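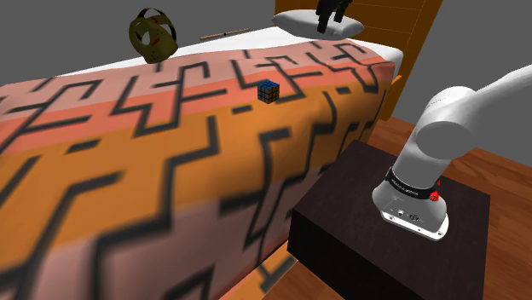

Figure 3. The simulated bedroom used in the reach-limit runs, with the arm mounted on the nightstand and the cube out on the blanket.

4.2 The night the arm kept folding up

I want to spend some space on the failure that ate most of our April, partly because I wish somebody had written it up before I ran into it, and partly because it made our first set of numbers useless. The bedroom set in Figure 3 was supposed to be our easy one! Cube on the blanket, arm on the nightstand, pick the thing up, go home. We had already gotten through the kitchen and the desk sets without much trouble, and I'd told everyone on the Muklow project that the bedroom would take an afternoon.

We ran 100 episodes overnight with the Haworth planner and came back to 21 good grasps. The rest all died the same way. The arm would start its reach across the bed, stop partway, fold back toward its base and then push its elbow down into the nightstand (the simulator is perfectly happy to let you do this if you've left the furniture out of the collision list, and yes, we had). The log said "target reached" every time, which drove me up the wall for two days.

My first guess was the blanket. It has a loud pattern, thick black zigzags over pink and orange bands, and the cube is small next to all that, so I figured the detector was locking onto a corner of the print and calling it a cube. I swapped in a plain gray cloth and ran a short batch. Same folding, same cheerful log line. Then I blamed the clutter at the far side of the bed, the mask and the stick, and took those out too. No change, so I put everything back and felt a little silly.

The real cause was duller. When we moved the arm from the desk to the nightstand we changed its mount in the scene file, but Plukik (our layer between the planner and the simulator) kept a cached copy of the old base position. The planner was solving for an arm that stood a good bit closer to the bed. Its goals were fine for that arm and out of range for ours, and when a goal is out of range our inverse kinematics solver returns the last pose it liked, flags it as valid, and carries on. Often that pose was the folded one. So we had two bugs leaning on each other, and either one alone would have been easy to spot.

We fixed the cache first, then made the solver return a hard failure, and finally added the nightstand, headboard and bed to the collision list with a stop on first contact. I reran the batch on Thu 2 May with the cube at the same start position and got 80 good grasps. The misses that remain are ordinary ones, mostly the fingers closing early on a fold of cloth, and I can live with those for now.

I do think the contact stop matters more than the score. Prorkeck, our real arm, runs the same planner code, and a silent fallback pose there would mean an elbow driven into real furniture, or into whoever is leaning over it. We now refuse to load any policy on Prorkeck until it has passed a run with the base position wrong on purpose. The version in the first row of Table 2 would not have passed, and I've left that row in.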